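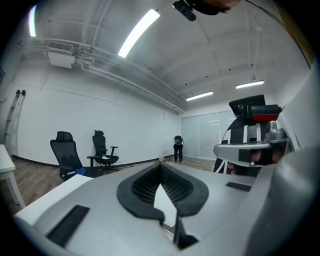 Department of Interior Engineering and Work Rooms, Hodavine Institute

Figure 4. The ceiling of the work room, with the beams left open and the white pipes and conduits running diagonally under them.

3.2 The room and its ceiling

All sessions were held in one room of the Hrynyshyn building. The ceiling there was never closed with panels. The structural beams form a grid, and long white pipes and conduits pass from one side toward the back (Figure 4). Ceiling and pipes are both white, and the wall is white too. We kept this finish during the whole study, from March until the last session on 25th October.

An open ceiling has two effects on table work. First, the beams divide the upper part of the room, so the light which comes back to the table is less even than under a flat ceiling. Second, sound stays longer, and the participants often mentioned this in the interviews. Larysa Demchenko and Duván Chambi collected the comments after each session and sorted them by subject - light, noise, air and table height.

In total we recorded 1,999 short tasks, each of them no longer than 60 seconds. The plan was 2,000, but one record was damaged and we did not repeat it. The participants worked standing, and they were free to choose their side of the table. Vitalii Horobets noted the chosen side on the paper form before the task began.

We did not measure the pipes as a separate source of noise. Marichka Yurchenko proposed to cover them with Illow sleeves for a second series, and the results of that series are given in Section 5.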